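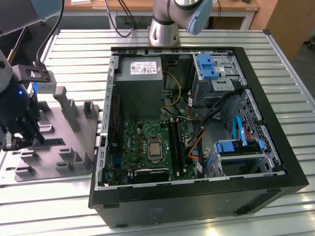

Re: Clasps on the Fludham bracelets

Gemechu Hadgu wrote:

> I took 600 of the small lobster clasps from Mofokeng in September and put them on the brushed brass bracelets. Now I have had a few come back with the clasp open and the jump ring gone. The clasps look fine to me. Is it the clasp or the ring? I close the rings with two pliers, same as always. The rings are the thin ones that came with the order.
>
> Also, does anyone still have the finish chart for the Fludham chain? Mine went missing when I moved the bench.

Gemechu,

I would look at the ring first. The thin rings Mofokeng packs with the clasps are fine for a pendant or a pair of drops, but a bracelet gets pulled sideways all day, on sleeves and bag straps. A thin ring opens a hair at a time until the clasp slides off. If the clasp still snaps shut when you try it by hand, leave it alone.

I went through the same thing with the leaf bracelets. I changed to a heavier ring from Jarumberg and kept the same clasps. They come in bags of 1000, which is a lot if you only make bracelets, but they also work for the extender chains. They are stiffer to close. Twist the ends past each other a little and bring them back so they click. If you can feel the gap with a fingernail it isn't closed.

Soldered rings at the clasp end are another way to go. I do that on the sterling pieces only. On plated brass the heat spoils the finish and you end up brushing and plating again.

For the ones already sold, I would offer to swap the ring and not the whole clasp. It takes a minute and the customer keeps the same bracelet.

On the finish chart: I have the old one, from before they changed the rose gold. Number 223 on that chart is the brushed gold that matches your brass closest. The new rose is pinker than what is printed, so don't order from it without a sample. I can copy the page for you. Send me your mailing address off list, the one I have is from the old shop.

One question back to you. Are you still getting the oval earring backs from Ladovau? My last bag had posts that were too loose to hold, and I had to pinch every pair. I wrote to them and got a credit, but I would like to know if it was one bad bag before I order for the holidays. The round backs from the same place were good.

If anybody else on the list has used the heavier rings on anklets, please say how they held up. I have an order to fill and I'm not sure about the size.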